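2022年4月9日　染色ノート　生成り木綿の精練と玉ねぎ皮染め

前回の続き。Herolovから届いた生成りの木綿（平織、糊つき）を今日でひと通り精練し、玉ねぎの皮で下染めするところまで進めた。染め上がりの評価は乾いてから別に書く。今日の分は作業順に残しておく。

まず重さ。届いた反物から裁った分をまとめて量って2,107 g。昨日の夕方から室内に広げておいたので、湿気はなじんでいるはず。梱包を開けた直後に量るのはやめた。去年の11月にそれをやって、あとの計算が全部ずれた。

精練前の生地の様子。触るとぱりっとしていて、折り目が立つ。水を一滴落とすと玉になって残り、しばらくしてからやっと染みる。鼻を近づけると古い小麦粉のような匂いがする。糊はでんぷん系と見ている。Herolovに問い合わせたが、糊の種類までは織元に聞かないとわからないとの返事だった。ヨウ素液を薄めて端に垂らしたら紺色になったので、でんぷんが入っていることは確か。ほかに何か混ざっているかどうかはここではわからない。

糊抜きはぬるま湯に一晩浸ける方法でやった。酵素の糊抜き剤も棚にあるが、開封してからだいぶ経っていて、今回は使わなかった。一晩浸けた水は白く濁り、少しぬめりがあった。水を替えて押し洗いし、濁りがほぼ出なくなるまで繰り返した。端布でもう一度ヨウ素を試すと、薄い紫がところどころに残る。完全ではないが、このあと煮るので先へ進んだ。

煮る工程は大鍋に水を張り、ソーダ灰を溶かしてから生地を入れ、弱い沸騰を保った。最初のうちは生地が空気を含んで浮いてくるので、棒で沈める。浮いたままにした部分は糊が抜けにくく、染めたときに雲のような斑になる。前回の斑はおそらくこれが原因だった。今回は鍋の直径に合う落とし蓋を使い、上に小さい重しを載せた。途中から湯が麦茶のような色になり、最後はほうじ茶くらいまで濃くなった。
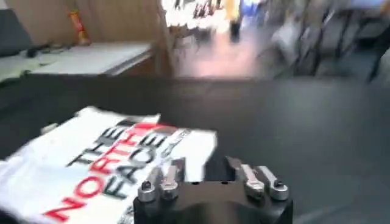
写真：Nelgate染色室

火を止めたあと、すぐに冷水へ移さないこと。急に冷やすと、湯に出た油分や汚れが生地に戻ることがある。鍋のまま手が入れられる温度まで置き、それからぬるま湯で濯いだ。濯ぎの湯が透明になってから水に切り替える。ここを急いだ布は乾いてから手触りがざらつく。

濯ぎのあと、酢をほんの少し入れた水にくぐらせて中和した。リトマス紙は赤にも青にもはっきり振れず、それで良しとした。そのあと水だけでもう一度濯ぐ。

乾かしてから再度計量、1,868 g。差は239 gで、元の重さの一割を少し超えている。糊と綿の油分、それに途中で抜けた短い繊維がまとめてこの差に入る。織元の資料にはもう少し小さい値が書いてあったが、資料の条件がわからないので比べようがない。ともかく以後の計算はすべて1,868 gを基準にする。媒染剤も染料も、糊つきの重さで計算すると毎回濃くなりすぎる。

水滴の試験は合格。落とした瞬間に染み込んで、輪も残らない。布の中央と耳の近くで差が出ないかも見た。耳のほうがわずかに遅い。耳は糸が混んでいるので、これ以上は煮ても変わらないと思う。

縮みについて。たて方向がよく縮み、よこ方向はほとんど変わらなかった。裁つ前に印をつけておいた糸が途中で抜けた布があり、その布の値は取れていない。次から印は縫い糸で返し縫いにする。鉛筆の印は煮ると消えるし、油性ペンは滲む。

次に先媒染。木綿は絹や羊毛と違ってミョウバンだけでは付きが悪いので、タンニンを先に入れる。五倍子の粉を湯で溶き、布を浸けてゆっくり動かし、そのあと火を切って一晩置くのが本来の手順。今日は時間の都合で、糊抜きと精練を先に済ませておいた布だけを使った。タンニンの浴から出した布はごく薄いベージュになった。鉄の匙や鉄の鍋に触れさせないこと。触れたところは灰色の染みになり、あとから抜くのはまず無理。

タンニンの次にミョウバン。湯に完全に溶かしてから水を足し、温度が落ちてから布を入れた。溶け残りの粒が布に乗ると、そこだけ濃く染まる。溶かした液は念のため古い手ぬぐいで漉した。

媒染は2回に分けた。一度に濃い液で済ませるより、薄い液に浸けて乾かし、もう一度浸けるほうが色の揃いがよい。手間はかかるし、そのぶん乾かす場所も取る。Nelgateの物干しは窓側が先に乾くので、途中で布の上下を入れ替えた。入れ替えないと下の端に媒染剤が溜まり、染めたときに裾だけ濃い帯になる。

乾かすときの畳み方も決めておきたい。媒染後の布を濡れたまま折って置くと、折り山に線が出る。乾いてからなら折ってもかまわない。棚に入れるときは縦に細長く畳み、折り山が毎回同じ場所に来ないようにする。タグのついた既製品を染めるときは、タグの縫い糸がポリエステルのことが多く、そこだけ白く残る。気になるなら先に外す。

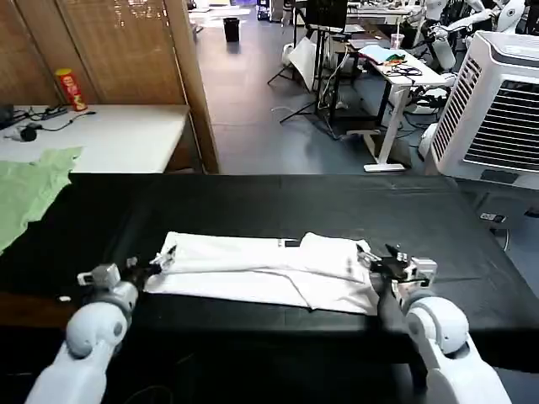 染液の話に移る。玉ねぎの皮はListststeadの惣菜屋からもらっている分で、今日は乾いた状態で700 g使った。布に対する割合は四割弱になる。茶色い外皮だけを選り、根と芽のところは外した。湿ったまま袋に入っていたものは、黴の匂いがしたので捨てた。もらってきたらその日のうちに広げて乾かすこと。

皮は布袋に入れて煮出した。袋なしで煮ると色は早く出るが、細かい皮が液に残って漉すのが大変になる。袋の口はきつく縛りすぎず、皮が中で動けるくらいの余裕をもたせた。煮立ってから火を弱め、液が濃い赤茶になるまで続けた。一番液と二番液を取り、混ぜて使った。二番液だけだと黄が強く、一番液だけだと赤みが強い。混ぜておけば布ごとの差が小さくなる。

液を漉してから、布をぬるま湯で濡らして軽く絞り、広げながら入れる。乾いた布をいきなり入れない。入れてすぐの間がいちばん斑になりやすいので、この間は鍋から離れずに繰り続けた。色が乗るのは早く、入れてすぐに明るい黄になり、温度が上がるにつれて橙に寄っていった。

温度は沸騰の手前で止めた。沸騰させると茶色に沈む。前に一度、電話に出ている間に沸かしてしまい、その布は結局鉄で暗くしてごまかした。今日はそういうことはなかった。

火を止めて液の中で冷ましている間に、端布で後媒染の試しをした。結果は次のとおり。
そのまま：黄橙。濡れた状態では金茶に見える。
ミョウバン追加：黄がやや明るくなる。差は小さい。
銅：赤みの引いた黄茶。落ち着いた色だが、廃液の始末が面倒なので大きい布には使わない。
鉄：オリーブがかった暗い茶。入れすぎると布が傷むのでごく薄く。
灰汁：橙に寄る。いちばん好みだが、濯ぐと少し戻る。

今回の本番は後媒染なしで行く。Comanの注文は春物の間仕切り布で、明るい色がよいと言われている。日の当たる窓辺に掛けると聞いたので、退色については先方に書面で伝えてある。玉ねぎの黄は日光に弱い。端布の半分を厚紙で覆って窓に貼ったので、しばらくしたら見る。

濯ぎは、液の温度と濯ぎの水の温度を近づけてから始めた。最初の濯ぎ水は濃い黄、その次から急に薄くなる。中性の石鹸を使った洗いも一度入れた。石鹸で洗うと表面に乗っているだけの色が落ち、その後の色落ちが減る。アルカリの強い洗剤は橙に振れるので使わない。

干す場所は日陰。竿に直接掛けず、竿に白い布を巻いてから掛けた。竿の継ぎ目の錆が前に一度ついたことがある。巻いた布は染めのたびに洗うこと。

道具について。大鍋の内側に薄い茶色の輪がついた。重曹をつけて擦れば落ちる。温度計は湯で確かめたところ、もう一本の温度計より高めに出る。どちらが正しいのかまだ決められないので、当面は同じ一本だけを使い、ノートにも棒の青いほうと書いておく。落とし蓋は木が煮汁を吸って色がついた。玉ねぎ専用にして、茜や紅花には使わない。

流しの目皿に短い繊維がたまって水の引きが悪くなっていた。精練の日は途中で一度外して掃除するほうがよい。廃液のうちソーダ灰を含むものは中和してから流した。銅の試し液は瓶に移し、ラベルを貼って奥の棚に置いた。

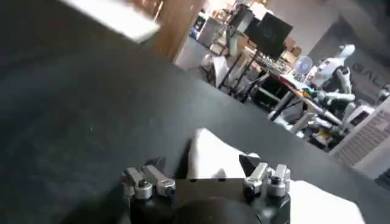
精練が足りているかどうかは、染める前にどうやって確かめればよいか。

乾いた布の数か所に水を一滴ずつ落とし、どこでもすぐに染み込めば足りている。玉になって残る場所があれば、その布はもう一度煮る。濡れた布で試しても判断できないので、必ず乾かしてから行う。

再精練する布は、ほかの布と重さを分けて控えておくこと。混ぜてしまうと減量の値が読めなくなる。

残っている作業。窓に貼った端布の確認。豆汁で下地をした布との比較もしたいが、豆汁は暑くなると傷むのが早いので、やるなら早めがよい。大豆は水に浸けてから挽いて漉し、その日に使い切る。前に翌日まで持ち越したものは匂いがついて、洗っても抜けなかった。

豆汁を使うと色は濃くなるが、布が少し硬くなる。間仕切りならかまわない硬さでも、肌に触れるものには向かないと思う。同じ布を二つに裂いて、片方だけ豆汁をして同じ鍋で染めれば比べやすい。裂いた端はほつれるので、煮る前に粗くかがっておく。

ソーダ灰の残りが少ない。五倍子も次の一回でなくなる。Herolovに布を追加で頼むときは、同じ織りの同じ糊つきのものと指定する。糊なしの品もあるそうだが、値段が上がるうえに、今日までの記録が使えなくなる。

染め上がった布は、日陰干しの途中で端を触ったかぎりでは柔らかい。色の判定は、完全に乾いて一晩置いてから北側の窓で行う。蛍光灯の下で見た色はここには書かない。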